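Cidham adds pine dish rack and drying set to its small-kitchen range

For release: June

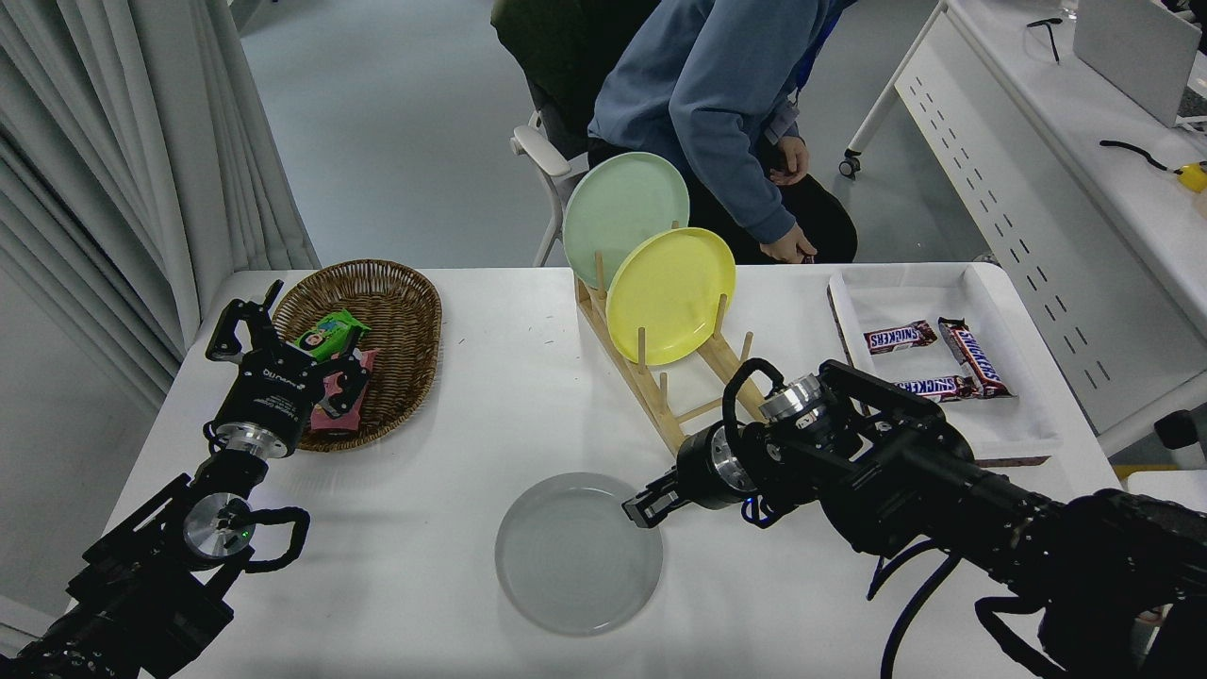 Cidham, the maker of storage and drying goods for small kitchens, has added a pine dish rack to its Surkley range. The rack is sold alone or as part of a worktop set and goes on sale through stockists in June. It is intended for households that wash by hand and have limited space beside the sink. The construction is a base of pale slats with vertical dowel pegs, between which plates are held upright, as with the mint-green and yellow plates in the photograph. Pieces with a raised rim, such as the clear glass plate lying flat in front of the rack, were included in the fit checks from the start of the project, as rim height affects peg spacing more than plate diameter does.

The product number is 601. It replaces the earlier wire rack in the Surkley range, which will remain available until stock is used up. Spare pegs for the new rack will be supplied separately and can be ordered by the product number.

Design and materials

The pegs are set into drilled holes and can be pulled out by hand. A household that uses deep bowls can remove alternate pegs to widen the gap, and refit them later. No glue is used at the peg joints. The slats are fixed and should not be removed.

The pine is untreated apart from a single coat of food-safe oil applied at the workshop. Cidham tested lacquered samples in the early stages and dropped them when the finish began to lift at the peg holes. Oiled samples darkened slightly with use but stayed sound at the joints. Owners are advised to re-oil the rack when the surface looks dull, and to let it dry fully beforehand.

"The drawing looked simple and the holes were where the time went," said Craig Yule, product manager at Cidham. "A peg that is tight in a dry workshop is tighter still when the wood has taken up water. We went through 33 sample racks before the fit was right for both conditions."

The rack has no fixed drip tray. Water falls through the slats to whatever is placed beneath, and Cidham recommends a folded cloth or a separate tray. The company considered a moulded tray clipped to the underside, but in trials it was hard to clean behind the clips and was left out of the final version.

The worktop set

The set sold under the same name consists of 3 pieces: the rack, a shallow tray and a drying cloth. The tray can go under the rack or be used by itself for cutlery and small items. It is wiped clean and should be kept out of the dishwasher. The cloth is cotton and can be machine washed.

Plates are not supplied. Fit was checked against everyday ceramic and glass tableware lent by Plurora, the tableware retailer, which will also stock the rack in its shops. Chun-hung Kong, who buys kitchen goods for Plurora, said the company had asked for a rack that would take plates of mixed thickness.

"Our customers buy single plates and build up a set over years, so the stack is never even," he said. "Most racks are cut for one thickness. Thin glass leans over in them and thick stoneware jams."

Cidham's answer was to keep the gap between pegs generous and accept that some plates will sit at a slight tilt. Heavier plates should go in first, towards the middle of the rack, with lighter ones either side. Chopping boards may be dried in the rack if they are thin enough to drop between the pegs without force. Cast-iron pans should not be placed in it.

Manufacture

The racks are cut and assembled by Tseng, a joinery workshop that has supplied Cidham with wooden trays and shelf inserts. Yao-tsung Chuang, workshop lead at Tseng, said the slats are cut from boards left over from larger furniture work where the grain allows it.

"Short lengths are fine for this," he said. "We reject knots near a hole. Elsewhere on the slat a small knot does no harm and we leave it in, so buyers should expect some difference between one rack and the next."

Each rack is checked by hand before packing. The check covers peg fit, level standing on a flat surface and rough edges. Racks are packed flat in plain card with the pegs in a paper sleeve, and the buyer fits the pegs at home. No tools are needed.

Care

Wash the rack with warm water and a soft brush. Do not soak it. Stand it on its edge to dry at least once a week and keep it away from direct heat. Pegs that have swollen should be left to dry before they are pulled out.

Availability

The rack and the worktop set will be sold by Plurora and other stockists from June. Both carry a guarantee of 2 years against splitting at the joints in normal domestic use. Prices are set by individual stockists. Sample racks can be requested by trade buyers and by kitchen and homeware publications.

Trade enquiries: Thịnh La, Cidham sales office
Press enquiries and further photographs: Cheuk-hei Poon, Cidham press office

Notes to editors

Surkley is the name of Cidham's range for kitchens with limited worktop space. It includes shelf inserts, sink tidies and drying racks.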